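Hollimitz Demonstration Library: Household Packing Tasks

Gallery
Page last revised 15/02/2020

The Hollimitz project gathers examples of ordinary household handling for use in training a learning system. The work is shared between two sites, Venora and Caldeira, with storage and review of the recordings carried out at Stusham. This gallery accompanies the packing portion of the library, in which objects are placed into bags, boxes and baskets or taken out of them. It is intended for partner institutions and for members of the public who have asked what the collection contains.

The packing portion currently holds 544 accepted demonstrations. Of these, 124 were recorded with books. Each demonstration is stored as a continuous recording from the start position to the release of the last object, together with the gripper opening, the arm position and a short written instruction.

Notes on the collection

Operators are asked to work at a steady pace and to complete the task in the manner they would choose at home. No fixed order of objects is prescribed. Where an operator changes course partway through, the recording is kept, provided that the task is completed. Hesitations and second attempts are marked during review and are not removed.

Bags are treated separately from rigid containers. A soft bag changes shape whenever an object is pushed against its side, and the opening seldom stays where it was at the start. For this reason the review staff at Stusham record the state of the bag at three points: before the first object, at the midpoint, and after the last release.

Backgrounds are changed on a regular schedule. Venora uses patterned cloths and coverings of various kinds; Caldeira has worked chiefly on plain surfaces and will adopt the patterned sets in June. Lighting is also varied, and recordings made in low light are accepted if the reviewer can follow the object throughout.

Books

Books were selected for the variety of their covers, thickness and lettering. The set includes Chinese titles as well as English ones, and instructions may refer to a book by its title or by the color of its cover.

Books and a fabric tote bag. Titles at hand include an edition of Three Hundred Tang Poems (唐诗三百首), in dark navy blue, and a paperback of Guiguzi (鬼谷子).

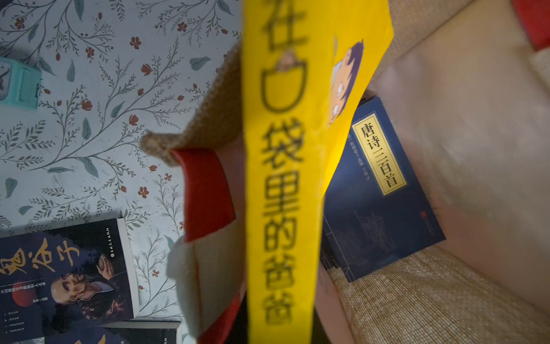
Instructions for this group are written in two forms. The short form names only the object and the container. The long form adds the desired position, such as upright or lying flat, and is used for demonstrations in which placement forms part of the task. Both forms are checked against the recording before the entry is released to partners.

A further 200 demonstrations with bags are planned for the coming collection period. Half of that number, 100, will be recorded at Caldeira using the same instruction sheets, so that results from the two sites may be compared directly.

Access

Partner institutions may request the packing portion through the Stusham office. Requests should state the intended use and the storage arrangements. Pictures in this gallery may be reproduced for teaching purposes with credit to the Hollimitz project.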